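Subject: Re: [lesar-neighbors] Pantry shelf and the spring swap

Hello all,

Sorry to be slow with this, I wanted to read everybody's replies first and there were a lot of them (which is lovely!). I'm going to start with the question from last night.

> Are we still taking food from other countries for the swap if the label
> isn't in English? I have a box of things my sister-in-law sent and I
> don't want to bring them if they'll just sit there. Also, is it still
> 3 o'clock at the Mamo hall, or did that move?

Yes, please bring them! It's still 3 o'clock at Mamo, side door, and the parking lot behind Fletoven is fine as long as we leave the spaces by the ramp open. As for labels, what went well last March was a strip of masking tape on the back with the name of the food in English, whether it has meat, nuts, milk or egg in it, and whether it's spicy. If you can't read the label yourself, write to the list and somebody will help. We have at least eight languages among us by my reckoning, and people enjoy being asked. Please put the tape where it doesn't cover the date.
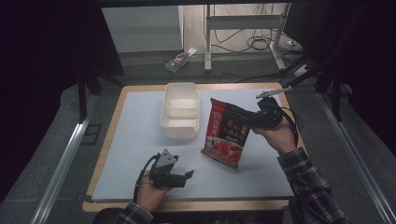
Red and black pouch, Chinese label, with a white tub behind it.

I'd also like to make a small plea for the odd things. Last year I went home with a jar of pickled mustard greens I would never have picked off a shelf, and I have bought it ever since – it is wonderful on plain rice with a fried egg, and my husband now eats it out of the jar standing up. So if you're looking at something in your cupboard and thinking it's too strange to bring, bring it.

A few leftovers from the other messages. Home canning has to stay off the table again, I'm sorry, I know some of you make beautiful jam. Anything frozen should come in a cooler with your name on it. We have 30 folding chairs and could use a few more, and if anyone on the Gitbridge side still has the big coffee urn, would you let me know? I've looked in both closets.

I'll be there from lunchtime on to set up, and company is very welcome.

Warmly,
your list keeper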